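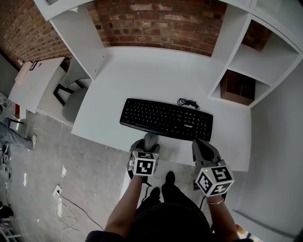
Aufräumen mit Zange: Das Gurkura-Set von Neleo am Schreibtisch

Haushalt & Werkstatt / Ausprobiert
Stand: 05.04.2021

Es gibt Menschen, die ihren Schreibtisch mit den Händen aufräumen. Sie sind in einer Minute fertig und haben danach frei. Wer das zu bequem findet, kann sich seit einiger Zeit das Gurkura-Set ins Haus holen: zwei Handgreifer, die Griffe mit Würfeln bestückt, auf denen schwarz-weiße Muster kleben, dazu Kabel, eine Kopfkamera und ein Faltblatt. Man räumt damit auf, das Ganze wird aufgezeichnet, und aus den Aufzeichnungen soll irgendwann ein Roboter lernen, wie man eine Computermaus neben eine Tastatur legt. Bis dahin legt man sie selbst hin.

Wir haben uns das Set beim Verleih Krūmiņa geholt und 6 Wochen lang benutzt, überwiegend für Dinge, die vorher schon ordentlich lagen und die wir dafür erst in Unordnung bringen mussten. Was dabei an brauchbaren Handgriffen abgefallen ist, steht hier, dazu ein paar Worte zum Preis.

Was man bekommt und was es kostet

Im Kauf verlangt Neleo 727 Euro für das komplette Set im Koffer. Ohne Koffer sind es 643 Euro. Der Koffer ist ein guter Koffer, aber so gut ist kein Koffer. Wir haben eine stabile Schublade genommen und ein altes Geschirrtuch zwischen die Greifer gelegt.

Krūmiņa verleiht das Set wochenweise und holt es auf Wunsch wieder ab, was man nach den ersten Abenden als sehr menschliches Angebot empfindet. Die Ersatzfinger kommen aus dem Lager in Bretasmont und brauchten bei uns 7 Tage. Das ist lang, wenn man gerade nur einen Greifer mit zwei Fingern und einen mit eineinhalb besitzt.

Den Tisch vorbereiten

Abräumen bis auf das, was bewegt werden soll. Eine Tastatur, eine Maus, mehr muss es für den Anfang nicht sein. Wir hatten beim ersten Versuch noch eine Kaffeetasse stehen. Über die Kaffeetasse wird in diesem Text kein weiteres Wort verloren.

Helle, glatte Tischplatten sind angenehm, solange sie sauber sind. Dunkle Gegenstände heben sich gut ab, und man sieht jeden Krümel, den der Greifer vor sich herschiebt. Einmal feucht wischen, dann trocken nachreiben. Auf einer feuchten Platte saugt sich eine flache Maus fest, und dann zieht man, und dann gibt sie nach.

Hochglanz ist schlechter. Wer eine Glasplatte hat, legt eine Schreibunterlage oder ein Stück Packpapier darauf und klebt die Ecken an. Krepp reicht. Paketband reicht auch und bleibt dann für immer.

Die Höhe: Wir haben im Stehen gearbeitet und den Stuhl weggeschoben. Im Sitzen stoßen die Ellbogen an die Armlehnen, und von oben sieht man ohnehin besser, wo die Finger zugreifen. Bei einem niedrigen Schreibtisch meldet sich nach zwanzig Minuten der Rücken. Dann hört man auf. Der Roboter, der das alles einmal übernehmen soll, hat es damit nicht eilig.

Kabel, das ewige Thema

Jedes Gerät, das uns das Leben erleichtern will, bringt zuerst ein Kabel mit. Dieses bringt mehrere.

Die Zuleitung so legen, dass sie hinter einem verläuft oder seitlich, nie quer vor den Füßen. Wenn die Steckdose ungünstig sitzt, lieber die längere Verlängerung nehmen und einen Umweg an der Wand entlang machen. Ein Streifen Gewebeband an der Stelle, an der man stehen wird, hat bei uns mehr gebracht als alle guten Vorsätze.

Überschüssige Kabel auf dem Tisch aufwickeln und nach hinten schieben. Ein Klettband darum, fertig. Kabelbinder aus Kunststoff sehen ordentlicher aus, bis man das Kabel wieder braucht und die Schere sucht.

Maus und Tastatur am besten mit ihrem Kabel nach hinten ausrichten, wenn sie eins haben. Ein Greifer, der sich in der Mausleitung verfängt, entwickelt eine erstaunliche Zugkraft, und am anderen Ende der Leitung steht gern der Rechner.

Die Greifer halten

Das Faltblatt zeigt eine lockere Haltung wie beim Gießen von Zimmerpflanzen. In Wirklichkeit hält man die Dinger in den ersten Tagen wie einen Fisch, der noch Einwände hat. Das gibt sich.

Handgelenk gerade, Unterarm und Greifer ungefähr in einer Linie. Wer das Gelenk abknickt, hat zwar einen eleganteren Winkel, aber am nächsten Morgen keine Freude am Marmeladenglas.

Die Würfel mit den Mustern müssen frei bleiben. Daumen weg, Ärmel hoch. Weite Strickjacken sind für diese Arbeit ungeeignet, was im Faltblatt fehlt und im Haushalt des Verfassers zu Verstimmungen geführt hat. Schmale Armbänder stören kaum, große Uhren schon eher. Verschmutzte Muster mit einem trockenen Mikrofasertuch abwischen, keinesfalls mit Glasreiniger. Wir haben es mit Glasreiniger versucht. Die Muster waren danach abstrakter.

Immer nur ein Greifer arbeitet, der andere ruht auf der Platte. Das klingt nach Faulheit und ist beim Lernen die beste Regel überhaupt. Führt die linke Hand gerade die Maus, bleibt die rechte mit leicht geöffneten Fingern liegen. Zwei Greifer gleichzeitig in der Luft führen zu Fechtszenen.

Die Maus greifen

Die Maus ist das dankbarste Übungsstück. Sie ist rundlich, sie verzeiht viel, und wenn sie herunterfällt, kostet sie wenig.

Von vorn anfahren, die Finger weiter öffnen als nötig, die gebogenen Spitzen links und rechts anlegen und langsam schließen. Auf Höhe der breitesten Stelle, sonst flutscht sie nach vorn weg wie Seife. Hat man sie, kurz warten. Dann erst schieben oder heben.

Schieben ist meistens genug. In den Aufzeichnungen macht sich Heben besser, aber für den Platz neben der Tastatur muss niemand ein Flugmanöver vorführen.

Vor dem Üben den Rechner sperren. Wer das versäumt, verschickt mit etwas Glück eine leere E-Mail und mit etwas Pech eine volle.

Die Tastatur geraderücken

Hier trennt sich der Ehrgeiz von der Vernunft. Eine Tastatur lässt sich mit den Greifern an den kurzen Seiten fassen und anheben, das haben wir bewiesen. Ablegen lässt sie sich auch, allerdings mit einem Geräusch.

Besser: Die Finger schließen, den Greifer flach an die Längskante legen und schieben, abwechselnd links und rechts, immer nur ein kleines Stück. Schräg liegende Tastaturen zuerst an der Ecke, die am weitesten vorsteht. Gummifüße auf der Unterseite bremsen und lassen das Ganze rucken. Ausgeklappte Stellfüße vorher einklappen, und zwar von Hand. Mit dem Greifer haben wir es einen Abend lang probiert.

Weiter mit schwereren Fällen

Stifte: einzeln, quer zur Greifrichtung, und nur solche mit Kappe.

Papier: gar nicht. Ein einzelnes Blatt von einer glatten Platte aufzunehmen, bleibt Fingernägeln vorbehalten. Über die Tischkante ziehen und dort fassen geht, gilt bei Neleo aber als eigene Aufgabe und wird auch so benannt.

Büroklammern: siehe Papier, nur mit Fluchen.

Lappen: erstaunlich gut. Ein zusammengelegtes Spültuch lässt sich fassen, führen und halbwegs kräftig aufdrücken. Wir haben damit den ganzen Tisch abgewischt und waren unverhältnismäßig stolz.

Gläser: Das Faltblatt sagt Ja. Wir sagen Plastikbecher.

Aufnehmen, ohne sich zu ärgern

Vor jedem Durchgang auf die Lämpchen achten. Wenn sie leuchten, wie das Faltblatt es vorsieht, loslegen. Wenn nicht, Stecker ziehen, atmen, Stecker einstecken. Das hat bei uns fast immer geholfen, besonders das Atmen.

Kurze Durchgänge sind besser als lange. Maus nehmen, Maus hinlegen, Hände ruhig halten, Schluss. Wer mittendrin niest, fängt neu an.

Fehler nicht vertuschen. Fällt etwas um, steht das eben in der Aufnahme, und man kann sie im Programm als misslungen ankreuzen. Dieses Kästchen ist das einzige auf der ganzen Oberfläche, das wir ohne Suchen gefunden haben. Im September soll eine neue Fassung des Programms kommen, in der laut Neleo auch die anderen Knöpfe beschriftet sind.

Auf die Umgebung achten, bevor man hochlädt. Die Kopfkamera sieht alles, was man selbst sieht, also auch den Kontoauszug, das gerahmte Bild auf dem Nachbartisch und die Beine der Mitbewohner. Papiere mit Namen kommen vorher in die Schublade. Den Mitbewohnern sagt man Bescheid.

Pflege und Verwahrung

Die Finger nach dem Gebrauch mit lauwarmem Wasser und einem Tropfen Spülmittel abwischen, gut trocknen lassen. Nicht in die Spülmaschine. Nicht auf die Heizung.

Kleine Kerben an den Fingerspitzen sind harmlos, Risse an der Biegung nicht. Wer dort mit Sekundenkleber arbeitet, hat hinterher einen Greifer, der sehr zuverlässig geschlossen ist.

Liegend lagern, Würfel nach oben, Kabel abgezogen und daneben. Kinder finden die Greifer großartig und können sie nach zwei Minuten besser bedienen als der zahlende Kunde. Ob man das sehen möchte, ist eine Frage des Charakters.

Kaufen oder leihen?

Leihen, und zwar für kurze Zeit. Nach der zweiten Woche kann man es, nach der vierten kann man es immer noch, und der Schreibtisch ist davon nicht aufgeräumter geworden. Der Kauf lohnt sich für Schulen, Bastelkeller und Leute mit sehr viel Tisch.

An der Verarbeitung haben wir wenig auszusetzen. Der rechte Griff unseres Leihsets knarrte, das Faltblatt ist aus dem Englischen übersetzt und stellenweise auch wieder zurück, und die Kopfhalterung drückt über dem linken Ohr. Ein Stück Schaumstoff vom Fensterdichtband hilft. Vor der Rückgabe abziehen, Krūmiņa berechnet sonst die Reinigung.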